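The woman who opens old computers

Marianna Cieślak has the habit of putting her hand flat on a computer before she opens it. She did it also when I came to visit her for Vivville, our small magazine about people who repair things. I asked her if it is for luck.

"No, it is for the table," she said. "I want to feel if the case is standing well. If it moves when I push, it will move also when I pull, and then I cut my finger."

She has repaired and taken apart desktop computers for a long time. She began in her uncle's shop, which was called Hrnčiar after the man who owned the building before him. The uncle never changed the sign, and for years people came in and asked for Mr. Hrnčiar. Marianna learned there to sort screws, then to change power supplies, and only much later she was allowed to touch a processor. Now she works with Edel, a reuse project that takes old office computers, keeps the parts that are still good and sends the rest for recycling. Last year 3,226 machines passed through it. She knows the number because it was written on the cake in January.

I wanted to know what she thinks first when an old tower is in front of her.

"I think, who built you? Not the name of the company. I mean the person who drew the inside. Some cases are drawn by a person who was thinking about the one who opens it later. There is a colored piece where you should press, there is space for the hand. Others are drawn by somebody who was thinking only about the price."

For her the plastic parts are where you see this difference best. Most people, she says, are interested in the processor and the memory, and they throw the plastic in a box without looking at it. She looks at the plastic with real love. She spoke for several minutes about tabs and slots, and I will give here only a part of it.
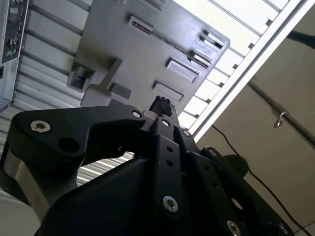
"A tab is a small thing, but the whole panel depends on it," she said. "It has to bend a little and come back. When it is new, it comes back. When it is old and it stood next to a heater for ten winters, it breaks with a sound like a dry noodle. So you must not pull at the middle of the panel. You look for where it is held, and you begin from that side, slowly."

I asked if she can feel it before a tab breaks.

"Sometimes. There is a moment when it becomes stiff. Then I stop and I look again. My uncle said always that the second look costs nothing. He was a slow man, and he had very few broken parts."

Her colleague Mackenzie Dufour joined us at this point with coffee. He came to Edel from a bicycle workshop and he is less patient than she is, as he told me himself. On his first day he broke the front of the same model of case two times. Marianna remembers it as well, but she let him tell the story.

"I thought it was held by screws," he said. "I looked for the screws everywhere. I even took off the rubber feet. And then I pulled, because I was angry."

"He pulled like you pull a carrot," said Marianna.

They now have a common way of working, and they wrote it down in a notebook which both of them call Flakik. The name was on the cover when they bought it, it is some kind of cartoon bird, and it stayed. Each model of computer has a page in it. On the page there is a drawing of the case and the order of the work. Also there are small warnings in red pencil, for example "latch opens to the left, do not believe the arrow."

The order of the work is more or less the same on every page. The power cord goes away first, and the case is laid on its side. Then comes the side cover. After this Marianna does nothing for a short time. She only looks at where the cables go, and if it is a model that is not in the notebook, she makes her drawing.

"People want to start immediately with the hands," she said. "But inside a tower all the things are on top of each other. The wires for the drives go over the board, the cage is over the wires. If you take out the wrong thing first, you have to take out everything with it." 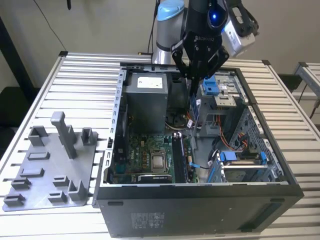
An open tower on its side, with the power supply at the upper left and the drive cage on the right.

The drive cage is the part about which I received the most advice. In many office computers it is held with a plastic latch, and Marianna likes the blue ones, which are easy to find even in bad light. In her opinion the latch must be pressed all the way and not let go until the cage has started to move. Mackenzie presses it with the thumb and lifts with the other hand. She does it with two fingers of one hand and says that his way is for people who have long arms.

About the processor she is more strict. She doesn't touch it before the rest of the case is free, and she doesn't talk when she lifts the bracket. I tried to ask a question about her working hours while she was explaining this, and she raised one finger and finished her sentence first.

And the power supply? Many readers write to us that they are afraid of it.

"They are right to be careful," she said. "I take it out as one piece and I never open its box. Inside there can be electricity left, also when the cord is away. It is not a place for curious people. You can be curious with the fan, with the drives, with the plastic. There is enough in a computer for everybody."

The memory she calls the easy part, something for children. Her niece learned to take out a module when she was still in primary school, and she was so proud that she wanted to take it to bed. Marianna gave her a broken one for this purpose.

We came back to the plastic once more, as I had expected. I asked what happens with the panels that come off without damage. Roughly 70 of them are on the shelves at any time, said Mackenzie, sorted by model and by which side the tabs are on. Schools and small offices write to Edel when a front is cracked or a cover is lost, and it is a good day when the right one is there.

Marianna checks each panel before it goes to the shelf. She turns the inside toward her, because the outside tells her very little. A scratch on the outside is only a scratch. On the inside she follows the rows of holders and pads from one end to the other and looks for white lines in the plastic, which show that it was bent too much.
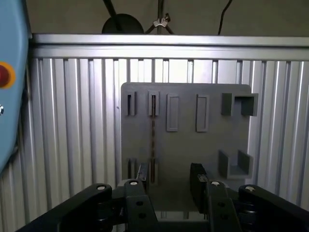
"A holder can look perfect and be already tired," she explained. "I press it with the nail, very softly. If it answers, it is good. If it does not answer, I write it on the tape and it goes to the second shelf, where we keep the parts that can be glued."

She is not a friend of glue, however. In the uncle's shop it was used for everything, and for a long time she had to open computers that somebody had closed forever with it. If a panel has lost two tabs she will still keep it. With more than this she gives it to recycling, and it makes her a little sad every time.

I asked both of them what a person at home should have before opening a first old tower. Mackenzie said a good screwdriver with a long neck. Marianna said an egg carton for the screws, and one evening with no plans after it.

"And choose a computer you don't need," she added. "You will break something. I broke a fan on my first one, I stepped on it. It was lying on the floor, I had put it there myself."

Before I left, she showed me the newest page in Flakik. It was for a model they had met only that week, and the drawing was not ready. At the place of the front panel there was a question mark in red pencil, and next to it in Mackenzie's handwriting: "Ask Marianna, do not pull."

The conversation was shortened a little for publication. 5 August 2018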